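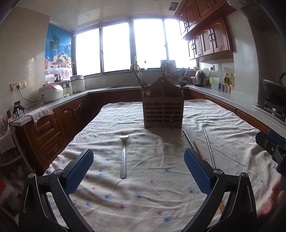 Fleveo Intake
Applicant form and screening module for small teams

Fleveo Intake collects job and contractor applications through a form on your own website and sorts them by role, region and start date. It runs as an add-on to Fleveo Base and can't be installed without it. Existing Base customers keep their current login.

Form builder
Fields are added from a fixed set: short text, long text, date, file upload, single choice, multiple choice and signature. Each field can be required, optional or hidden until an earlier field has a given value. A role can have its own form or share one with other roles. Changes to a published form apply to new applications only.

Screening
Up to two reviewers can be assigned per role. Scores are entered separately and stay hidden until both are saved. If the scores differ by more than the margin set for the role, the application moves to the Hold list and an administrator must release it. Screening rules can read choice and date fields. They can't read uploaded files.

Messages
Confirmation, interview and decline messages are sent from your own mail domain. Templates accept the applicant's name, role, region and reviewer as merge fields. Declined applicants are not contacted again unless they checked the box for future openings.

Specifications
Item number: 567
Active roles: no limit
Reviewers per role: 2
Upload formats: PDF, DOCX, TXT, JPG
Export: CSV, or direct transfer to Prulau Payroll
Form languages: English, Spanish, French
Replaces: item 554 (Intake Classic)

Upgrading from Intake Classic
Open applications, templates and role lists are carried over. Scores entered in Classic are imported as read-only notes. Custom style sheets are not imported and have to be uploaded again under Settings, Appearance. Support for Classic ends in February.

Compatibility
Current versions of Chrome, Firefox, Safari and Edge. The Oshima calendar connector is supported for interview booking. The Mumau connector is in testing and available on request.

Sales: Ismail Saber
Setup and data transfer: Hideaki Higuchi

Page updated 22/11/2018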